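I've been putting this post off because I kept changing my mind, which is probably a good sign that the comparison was worth doing! For most of November I've been swapping between two gripper controllers in our simulated kitchen, and I think I finally know which one I want to keep using.

Some background, for those who don't follow my every grumble on here. The task is the old favourite: pick a small thing up off the worktop and put it in the bowl. Sounds easy. It is easy, right up until the small thing is tall and thin and the fingers arrive a whisker too low.

The first controller is Etell, which Wouter Aerts wrote a while back and which I've used for ages. It plans the whole reach in one go, then follows it. Lovely to watch - smooth, quick, no dithering. The trouble is that it commits early, and if the target is a touch off from where it was expected, the fingers give it a nudge and over it goes.

The second is Tudent, which is Chanida Srithong's. It looks again every few steps and corrects as it goes, so the last bit of the reach is slower and a little fidgety. I didn't like it at first. The wrist makes all these tiny adjustments (Veerle Verschueren says it looks like someone trying to thread a needle on a bus) and I kept wanting to hurry it along.

But then I ran them both properly. I did 26 tries with each, same starting positions, same little set of objects, same bowl. Etell knocked the object over 5 times before it got a grip. Tudent did that 2 times. I ran the Etell set again with the approach speed turned down, thinking that would close the gap, and it knocked over 5 again, just more slowly. I laughed out loud at my desk.

What surprised me most was how much the camera mattered. Joon-young Tak suggested trying a view from further along the arm as well as my usual one, and it made a bigger difference to Tudent than any of the settings I'd been fiddling with. When the hand hides the object, all that looking again isn't much use! Etell didn't care either way, as you'd expect, having already made up its mind.

I also had a quick go with a softer finger setting, with more give at the tips. Good on round things, a bit vague on narrow ones. I'll come back to it when I've got the contact numbers into a state where I trust them, and when I've worked out why the fingers sometimes sink a hair's breadth into whatever they're holding.

A couple of views of the reach, both with the bowl at the back and the hand down low over the marble:

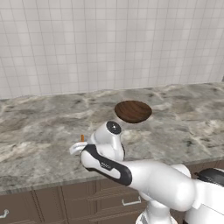
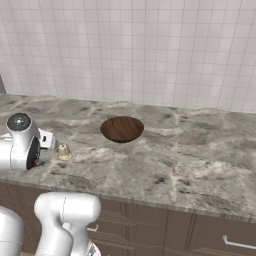

**Do I need a fast computer to run Tudent?**

A normal desktop with a half-decent graphics card will do, as long as you keep the camera pictures small. The looking-again step is the costly bit, so if things start to crawl, have it check less often before you touch anything else. I'd leave the finger settings alone until the reach itself is behaving.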